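Kaltwood Clinics, records access project
Progress report to the Lanz Fund, September

2 comments | 7 shares

Where we stand

The grant paid for one thing: getting patients at our Nellville and Clulmont sites copies of their own records within the time the law gives us. Nellville is doing that for most requests. Clulmont is not, and I would be wary of anyone who tells you it is close.

The request form

The new form went live at both sites. It asks for less than the old one and no longer makes people say why they want their file, a question we had no business asking. We printed 3,000 copies. I argued for 1,000 and still think that was plenty, as most people now ask at the front desk or online.

The vendor's tracking tool

The tool stamps each request when it arrives and warns staff as the deadline gets near. The vendor's summary calls the rollout complete. I don't accept that. The clock restarts whenever a request moves from one site to the other, so a late file can look like a new one. Until that is fixed, please treat any on-time rate from the tool with suspicion — including the flattering one in our last report.

Staff training

Front desk staff at both sites have finished the privacy course. Finishing it is a low bar. When I sat in at Clulmont, two people gave different answers on whether a parent can see a teenager's lab results, and the course materials didn't settle it. Our lawyer is writing a single page that should.

Fees

We dropped the flat copying charge. It was hard to defend under the cost-based rule, and it brought in very little.

Spending

We are under budget, mainly because the second records clerk has not been hired. I would not call that a saving. The work is landing on people who already had jobs to do.
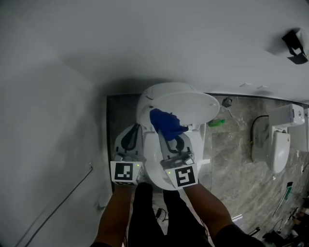
Next steps

1. Get the clock fault fixed in writing, with a date.
2. Fill the clerk post at Clulmont.
3. Check a batch of 7 closed requests by hand at each site every month and compare them with what the tool says.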